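Clandwood Pauses Shipments of Hand-Held Grippers After Finger Pads Fail to Let Go

Flandport, Thursday, December 5, 2019

Clandwood is asking everyone who uses its hand-held gripper, model 18, to stop using it for the time being and to check the finger pads before picking it up again. We would much prefer to be writing to you about something cheerful this close to the holidays, but we found a fault, we shipped it, and you ought to hear about it from us.

The trouble is in the spring that opens the fingers when you release the trigger. On some units the spring can slip off its seat and the fingers stay closed, or close again a moment after they have opened. A person whose fingertip or knuckle is between the pads at that moment can be pinched quite hard. We have had four reports of this since March. Three people had bruises, and one of our own testers needed a couple of stitches in her thumb. She is back at work and has been very patient with all of us.

The recall covers 764 grippers sold to schools, workshops and research groups, plus 107 that were lent out under our trial program. The serial number is on the underside of the handle. If yours ends in the letter K, it is part of the recall. Grippers ending in any other letter have the older spring, made for us by Çetinkaya, and those can go on being used as usual.

"The first report came in and we treated it as a worn part, and we replaced the spring and moved on," said Melahat Oral, head of product safety at Clandwood. "I wish we had asked more questions that week. By the third report there was no mistaking it, and I am sorry for the time it took us to get there."

Since then the team at our Sirnton workshop has run the replacement spring through 858 open-and-close cycles on each test unit, with the fingers held at different angles and the trigger let go slowly, quickly and halfway. We will keep on with that testing through the winter, and we will publish what we learn, including anything that doesn't flatter us.

A good part of the work is done by two people at a table, each with a gripper, handling light things that show a bad release very quickly. A soft paper cup is a great favorite, as it creases at the least excuse, and so are thin sticks and little wooden figures.

"You feel it in your hand before you see it," said Izzati Sutanto, who leads the Sirnton testers. "There's a kind of drag in the trigger. If any of our customers has felt that and wondered whether they were imagining it, please do call us, we would love to talk to you."

What to do if you have a recalled gripper

1. Put the gripper down on a flat surface with the fingers spread wide, and keep your hands out of the gap between the pads.

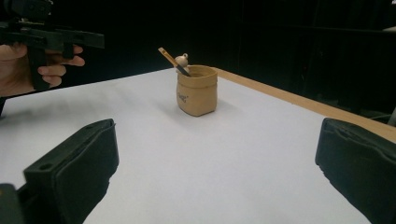 2. Find the serial number and write to our service desk with it. We will send a prepaid box and a new spring assembly, or a whole new gripper if you would rather have that.

3. Please don't try to take the spring out at home. It is under tension even with the fingers open.

Trial users will have their loan period extended free of charge, and anyone who would like a refund can have one.

About Clandwood

Clandwood makes hand-held and mounted grippers for teaching, research and light automation. The company has its offices in Flandport and its workshop in Sirnton.

Comments (3)

benchrat: Ours ends in K and we did notice the drag. Thought it was grit. Emailed this morning and already got a reply.

Tove M.: Does the mounted version use the same spring? The release doesn't say.

gordo_shop: Good on them for the refund, but four reports is a lot to wait for. My students use these every day.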